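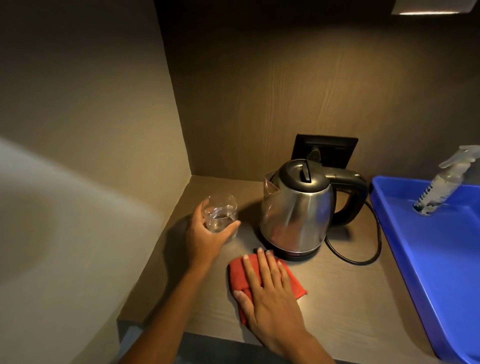 Wiping down the counter beside the kettle.

Ticket 3429
Product: Wandness order portal, custom sewing module
Opened by: Sofia Moschos
Priority: normal
Status: closed

Reported: Christening gown orders with a monogram save the skirt length in the wrong unit. Customer enters 32 inches, cutting sheet prints 32 cm. Plain gowns print correctly. One gown (Irish linen, long skirt) was stopped at the cutting table before any fabric was cut.

09:10 Reproduced on the test shop. Happens only when the monogram option is selected after the measurements are entered. Selecting it first gives the right unit. 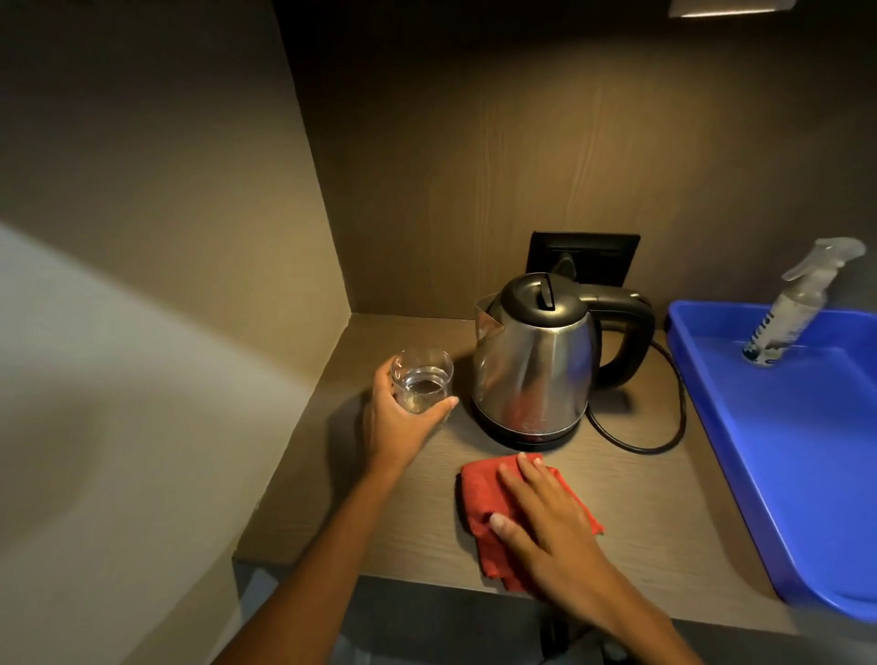

09:40 Checked the form log. Adding a monogram reloads the measurement block, and the reload drops the unit field. The Zetach print template then falls back to its default, centimeters.

10:25 Searched open orders for an empty unit field. Found 6. Of these, 3 already had cutting sheets printed. List sent to the workroom with a request to hold.

Workaround until the fix is live:
1. Open the order and go to Measurements.
2. Set the unit to inches again, even if it already shows inches.
3. Save, then reprint the cutting sheet.

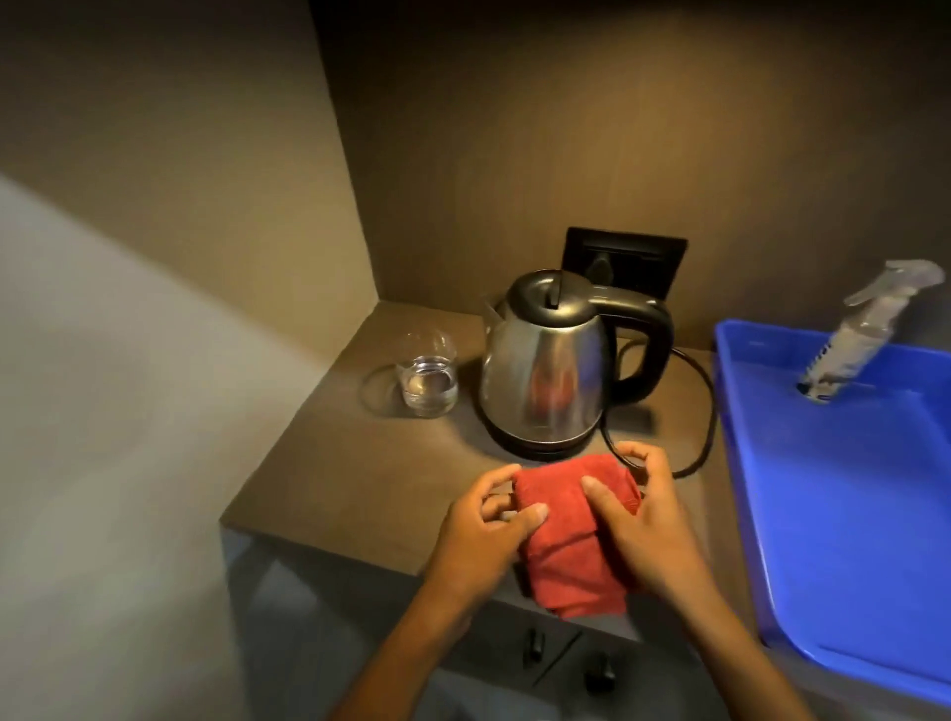
4. Destroy the old sheet and write the reprint time on the new one.

11:50 Patch applied. The unit is now stored with each measurement and survives the reload. Template default removed; a sheet with no unit will not print. Tested bonnet, slip and gown, with and without monogram. All correct.

13:15 Held orders corrected by hand. Asked the workroom to confirm before closing. 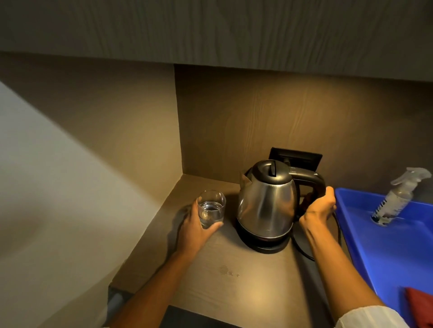 Manolis Tsoukalas: All sheets reprinted and checked against the customer emails. The slip for the linen gown had the same error, now fixed. Lace insert widths were not affected. OK to close.

14:05 Closed.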